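Subject: Re: [fitout] White tops on light floors, edge visibility and cleaning
Date: February 15, 2020
List: fitout, shared workroom maintenance

Figueroa wrote:

> We are replacing the tops in the long room and I have been asked to
> pick a color before the order goes in. The floor was redone last year
> in a pale gray coating and it has a slight sheen. The existing tops
> are dark and show every bit of dust. The supplier is pushing white.
>
> My concerns are (a) whether a white top over a light floor makes the
> edge hard to see, (b) glare from the overhead lights, and (c) what
> people use to clean them without leaving a film. Our last white
> surface went yellow near the window inside a couple of years and I
> would like to avoid a repeat.
>
> Also, does anyone have a working height they are happy with? Most of
> our people stand.

Taking these in order.

(a) Edge visibility. We have had white tops over a light gray floor since May and the contrast is adequate in daylight. It drops in the evening, when the overhead fixtures are the only source and the floor picks up more of the light than the tops do. The people who had trouble were mostly coming in with a box in their arms and setting it down by feel. We looked at a dark edge strip and decided against it. The strip is a separate piece with its own glue line, and on the sample from Jutitz the joint collected dirt after two weeks of ordinary wiping. If you want a strip, ask for one that is let into the edge.

Corner radius matters more than color for bruised hips. Ours are too sharp. I would ask for a larger radius next time and pay for it.

(b) Glare. Check the finish of the top and the finish of the floor separately. We specified matte for the tops and then did nothing about the floor, so the bright spots moved from the work surface to the walkway. They are small and they sit in the same place whenever you stand in the same place. I stopped noticing them within a month. Anyone new mentions them on the first day, usually by asking whether something has been spilled.

If your coating already has a sheen, do not let anyone talk you into a maintenance polish. Ours was treated once with Livgate, at the contractor's suggestion, and the reflections got noticeably sharper. It took three rounds of plain neutral cleaner to get most of it back off. There is still a patch by the door.

Moving the light helps more than changing the surface. We turned two of the fixtures so that they run along the tables instead of across them. The shadows on the floor are longer and softer now, and the tops read as one even tone, which is what you want if you are looking for a dropped screw.

(c) Cleaning. Current routine, unchanged for several months:

Dry microfiber cloth first, always.
Damp cloth with neutral cleaner, 5 ml to the liter. More than this leaves the film you describe.
Second damp cloth, water only.
Dry off. Air drying leaves marks on white that you will only see from a low angle.

Black rubber is the main source of marks: feet on equipment, cable sleeves, the grips on clamps. Isopropyl on a cloth takes fresh ones off. Old ones need a melamine sponge, and the sponge will put a shine on a matte surface if you press. We have one shiny oval to prove it. Put a mat under anything with rubber feet that is going to stay put overnight.

I can't help with the yellowing. Our tops are away from the windows. Ask the supplier for an exposure figure in writing and keep the offcut in a drawer so you have something to compare against later.

Height. Our standing tables are at 43 inches for the taller crew, which is too high for nearly everything except reading. The general tables are adjustable and have drifted down to around 38. I would not buy fixed ones again. If you do go fixed, have the shortest regular user try a mockup for a full day.

On size, we ordered the Geno top at 48 inches wide and it is a good width for two people facing each other. It is too deep for one person working alone, who ends up leaning on the edge to reach the far side.

One correction to what I posted last spring: I said the floor should be mopped before the tops are wiped. Do it the other way around.

Edge and floor from table height, with the current lighting:

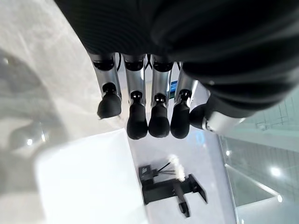

Fermín Retamal replied that he would still go a shade darker on the top, a light warm gray, and keep white for the one table where small parts get sorted. He had the same trouble with rubber marks and now wipes them the same day, with the cloth and the bottle hung on a hook at the end of each table. On the edge strip he agreed, and added that a let-in strip should be ordered with a spare length from the same batch.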